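¿Merece la pena subir a la ciudadela de Gollholm o me quedo abajo con un café?

Preguntado en: Viajes y escapadas

Vamos en febrero, dos adultos y una suegra con la rodilla operada. La guía dice que la subida es «agradable», palabra que ya me ha costado dos esguinces. ¿Se puede llegar en autobús? ¿Hay algo dentro o solo murallas y viento? Dormimos en Beaulieu y no llevamos coche.

3 respuestas

Vernon Nguyen
Subí el invierno pasado. Son 463 escalones desde la plaza del mercado, y el pasamanos se acaba en el tramo donde empieza a hacer falta. El autobús 5 sale de la estación de Beaulieu y te deja junto a la puerta norte, pero en invierno solo hace 4 viajes al día y el último baja a las cinco menos diez. Apuntaos la hora, que el taxi de vuelta me salió más caro que el hotel.
Dentro hay una exposición sobre el canal de Somerard, con mapas, maquetas y un vídeo con un narrador que parece enfadado con el agua. Dura media hora larga. La torre se visita aparte y tiene escalera de caracol, así que la suegra mejor en el banco del patio – da el sol hasta las tres.

Perkance
Sobrevalorado. Piedras.

mochila2659
Para Perkance: es una ciudadela, piedras tenía que haber.
A la pregunta: sí, subid, pero comidos. La cafetería de arriba cierra en temporada baja, aunque el cartel de la carretera siga prometiendo menú del día. Nosotros compramos algo en el mercado antes de coger el autobús y comimos en la muralla, con bastante viento y una gaviota muy interesada.
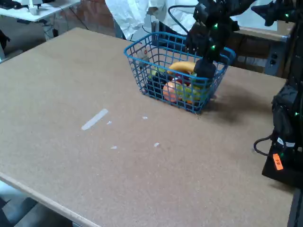
Plátano, uvas y compañía en cesta azul

Si llueve, la puerta norte resbala. Lleva así desde que la restauraron.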